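## 4. Sorting Small Belongings on the Bed

*Saturday, January 23, 2021*

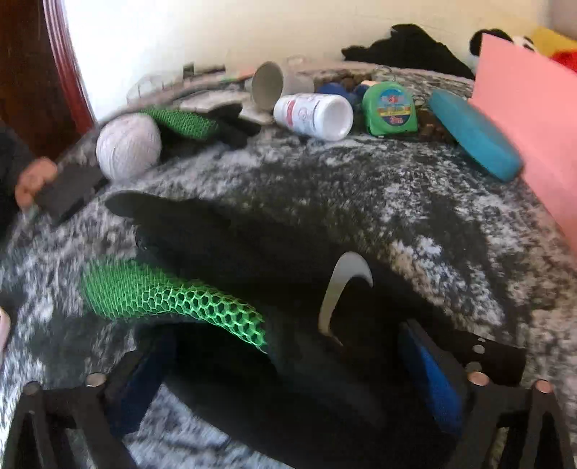
**Figure 1.** Small belongings laid out on a bed blanket, with a shoe nearest the viewer and a green tape measure and a teal eyeglasses case among the things behind it.

Holtow objected at an early stage that a bed is a poor place to sort anything, because the work has to be finished before the person can lie down, and that a study of household order ought to begin at the shelf or the drawer where things are meant to end up. The objection is a fair one and it shaped the present section. We accept that a bed is a temporary surface. Our interest is in what a temporary surface allows, and in what happens to a group of unlike objects during the short period when all of them are out and none of them has been put away.

### 4.1 The bed as a work surface

Household studies commonly treat the kitchen table as the main surface for sorting. In the Edano homes the table was often in use for meals or schoolwork, and the bed was the largest level area left. It has three properties that matter here. It is soft, so that a glass or a cup may be laid on its side without much risk. It is wide, so that things can be spread with space between them. It also gives a little under weight, which keeps some round objects in place and causes others to roll toward any heavier object nearby.

The covering matters as well. The blanket in Figure 1 has a speckled pattern in black, gray and white. Against a pattern of this kind, objects in strong colors are found at once, while dark and gray things take longer to pick out. A black glove or a piece of gray knit fabric is easily passed over on the first look, and a small dark object more easily still. Participants in the Akis homes, where plain covers were more common, reported less trouble of this sort. They did report that lint and crumbs were more noticeable to them, and several stopped sorting in order to brush the cover clean.

### 4.2 Unlike objects in one group

The term *mixed group* is used in this paper for any set of belongings that share a surface but have no shared home. The group in Figure 1 is a clear case. It includes a ball of yarn, cups, a pill bottle, a tape measure and an eyeglasses case, along with clothing. Each of these would be simple to put away if it were found alone. Yarn goes with yarn, and a cup goes to the kitchen. The difficulty lies in the number of separate trips that a group like this requires, and in the fact that the person must change the rule for each item.

We found it useful to divide the contents of mixed groups by the kind of decision they call for.

- **Settled items** have a fixed place that the person can state without thinking. Cups were nearly always settled.
- **Carried items** leave the home and come back, and their place is therefore a pocket, a bag or a hook. Eyeglasses cases, key rings and gloves belong here.
- **Paired items** are incomplete alone. A single shoe or a single glove raises the question of the other one, and the person will often stop work to look for it.
- **Loose material** has no clear unit. Clusters of small pieces, scraps of cloth and lengths of mesh were handled last in most sessions — and were the most likely to be put back where they came from.

The last class deserves more attention than it has received. Green mesh of the type seen in Figure 1, with its honeycomb pattern, is light and springs open when released. It doesn't stack or fold well. One workable answer is to place it inside something else, and a shoe is a convenient holder for a soft sleeve of this kind. The same principle applies to gloves, which may be rolled into a cup, and to small pieces of cloth, which may be used to line an eyeglasses case.

### 4.3 Containers that are also contents

A feature of mixed groups that had not been expected at the planning stage is the share of objects that can hold other objects. A shoe, a cup, a bottle and a case all have an inside. In sorting by place, each counts as one more thing to be put away. In sorting by size, each can take in a smaller neighbor and so reduce the number of things on the surface.

The benefit is real but has a cost. Objects placed inside others go out of sight, and the person must remember the pairing. In the Testa sessions participants were asked in November to recover 11 small items that they themselves had stored inside larger ones. Those placed in open cups were recovered readily. Those placed in closed cases or in shoes were the subject of most of the failed searches, and two participants gave up and began to empty every container in the room.

For this reason we advise that nesting be limited to soft things in open holders, and that anything needed in a hurry — keys, medicine, eyeglasses — be kept out of the arrangement entirely. Medicine bottles should be closed and stored in their usual place before any other sorting starts. They should not be reused as holders for pins or beads unless the label has been removed.

### 4.4 Position on the surface

Where an object is put down on the bed affects how soon it is dealt with. Items close to the person were generally handled first, and items at the far side were left until the reachable area had been cleared. A row along the far side, such as the one in Figure 1, therefore tends to act as a waiting line. This can be helpful if the row is made on purpose. A participant who sets all carried items along one side can collect them in a single pass at the end.

Spacing had a smaller effect than we had supposed. Participants given a full-width bed did not finish sooner than those limited to a folded blanket of 900 by 100 millimeters, although they expressed a strong preference for the larger area. The narrow blanket forced them to clear one object before setting down the next, and the work moved along at a steady pace. On the wide surface, things were more often shifted from one spot to another without any decision being made.

Overlap was a different matter. A glove lying under another item was counted as missing in several home inventories, and was found only when the upper item was lifted. We have since asked participants to separate stacked pieces before they begin, including cloth on cloth, where the lower piece is most easily mistaken for part of the upper.

### 4.5 Limits of the present data

The homes differ in floor plan, in bed size and in the number of people who share a room, and no attempt was made to correct for this. Storage furniture was recorded by type only. We also have no measure of how long each group had been building up before it was brought to the bed, a point on which participants' own accounts varied widely. Section 5 takes up the related case of drawers, where the same mixed groups occur without the pressure of bedtime.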